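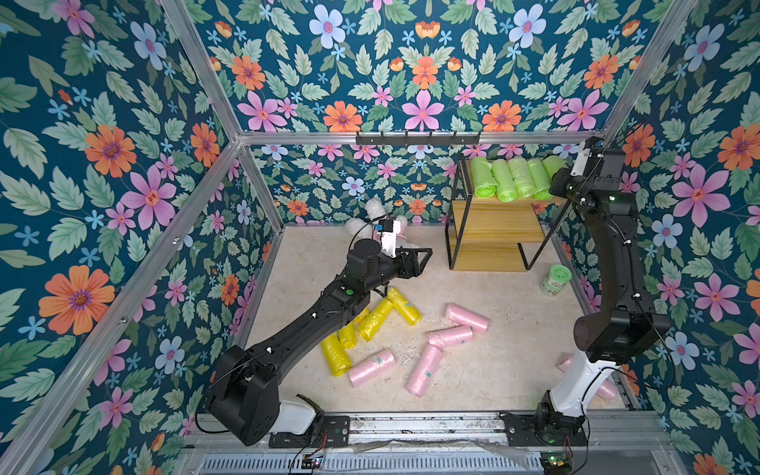

In Praise of the Little Two-Tier Shelf

April 15, 2021

I have a confession: I buy wallpaper first and worry about the rest later. Big flowers, always. Deep teal behind them if I can get it, with orange and pink blossoms and plenty of green leaves, the kind of pattern that makes my sister-in-law put her sunglasses on. And every time, once the last strip is up, I stand there wondering what on earth can go in front of it.

My answer these days is a small wooden shelf with a black metal frame. Two boards, honey-colored, tucked in a back corner and that's the whole thing! Pale wood calms a loud wall down in a way white paint never did for me (I tried white in our old place on Ultirska Street and it looked like a missing tooth). The black frame gives you an edge to look at, so the flowers don't swallow it up.

Now, what goes on it. I used to load every board until it bowed. Then in March I cleared out the whole craft corner, 37 things in one afternoon, and I made myself a rule that only one kind of item gets the top board. Green plastic rolls lined up side by side, round ends facing out, look wonderful against all that pink and orange. Lime green! I would never have picked it from a chart, but the leaves in the paper pull it in. You can grab a roll without knocking over a jar of something, too.

The bottom board I leave bare. My husband keeps eyeing it for his boots and he keeps being told no. I want one spot where I can set down whatever I'm carrying, and if it's already full I end up using the floor.

Speaking of the floor, I do let one thing live down there. A little green canister with a lid, next to the shelf, is fine by me. It picks up the color of the rolls and it's easy to reach when I'm kneeling. Two would be clutter, at least in a corner the size of mine.

Then there's the hook rack. I love a black metal rack with a row of little hooks, mounted up on the back wall where it sits over the flowers like a line of stitching. I got my first one from Ovis and paid extra for the longer screws, which I'd do again. Mine at home fills up with scissors and tape and a dog leash within a day, but I think it's prettiest with nothing on it at all.

If your floor is a pale beige marble look with soft gray streaks, you're in luck, it goes with everything. It also shows every crumb and snipping. I keep a hand brush from Etine behind the door and give the place a quick once-over before supper, and some nights I skip it.

Next on my list is the hallway. I have a roll of Dabbas paper waiting in the closet, yellow peonies as big as dinner plates, and I still have to find a shelf narrow enough to let the front door open.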